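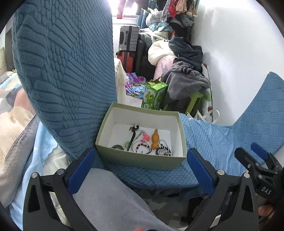
Bracelets, charms and a hairpin share one small cardboard box.

The Shared Box and Its Limits

Advice on keeping small belongings has come to favor the divided tray. The Palard insert, to take a common case, offers 13 compartments, and its owner is expected to assign each ring and charm a place of its own. This essay argues for an older arrangement: a single open box, without partitions, in which the small things of a household are kept together.

The case rests first on use. A bangle is put away at the end of a long day, often in poor light, and a system that demands a decision at that hour will be abandoned by February. An open box asks only that the hand find it. It also shows its contents at once, so that a missing piece is noticed early.

Cost should be considered as well. A fitted case from Tremon sells for 70 dollars in our area. A gift box is already in the closet.

Two conditions apply. The box must be shallow, and it must be emptied from time to time onto a soft surface, such as a sofa seat or a quilt, where beads will not roll far and tangled pieces can be separated without force. Items in daily use should be set apart at that point. Keys, in particular, scratch whatever lies beside them, and they leave the house every morning.

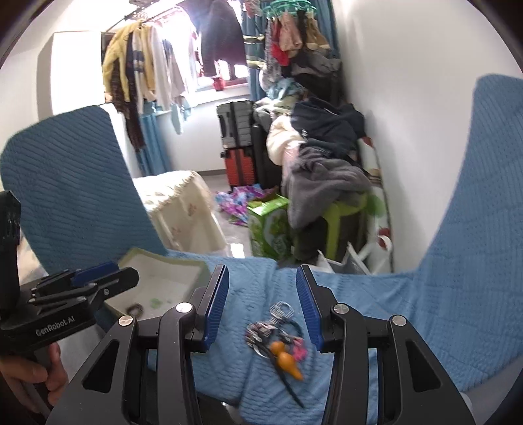
Kazimír Oravec objects that keys and charms cannot be parted so easily, as many people hang one from the other and would lose both if they were kept separately. He would give the whole bunch a hook by the door and leave the box to bracelets and rings.

The objection has merit, and the rule may be amended to meet it. A charm that is carried with keys should be stored with keys. Whatever is worn on the wrist or in the hair may remain in the box, unsorted, with the lid off.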